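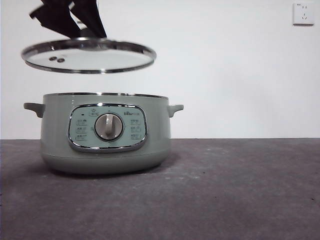

Mali Rees had 741 lid attempts in the logs when we talked, morning, coffee going cold. She runs the cookware work at Skyrme. Small group, two arms.

The result first. They quit scoring trials as pass or fail. A person now marks the moment in each recording where things began to go wrong, and only the stretch before that gets kept for training. "We were throwing out whole runs over the last second," Rees said. "Good reaching, good grasp, then a bad lower. All binned."

Glass is the hard part. Depth readings go to mush on it. "You get the rim, you get the knob, and inbetween it's guesswork," she said. So the policy leans on two views, one from the side of the table and one down at the wrist.

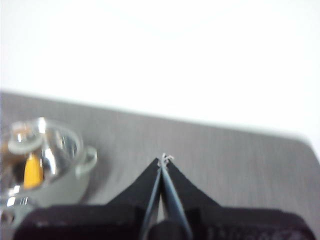
The wrist view is the one she argues about with Bheki Mabaso, who wrote the labeling tool, Datum. He'd drop it for the placing phase. She wouldn't. "Bheki says it's all glare. Sure. But cut it and the tilt errors come back, we tried it in January."

Does it carry over to other pots? Not much yet. Tried on 3 lids, fine on one, shaky on the others. Rees didn't dress it up. "I'd call it a labeling result. People hear cooking robot and I have to calm them down."

Next is a second labeler, Tomos Jarman, going over the same recordings blind to see if he marks teh same moments. She expects arguments.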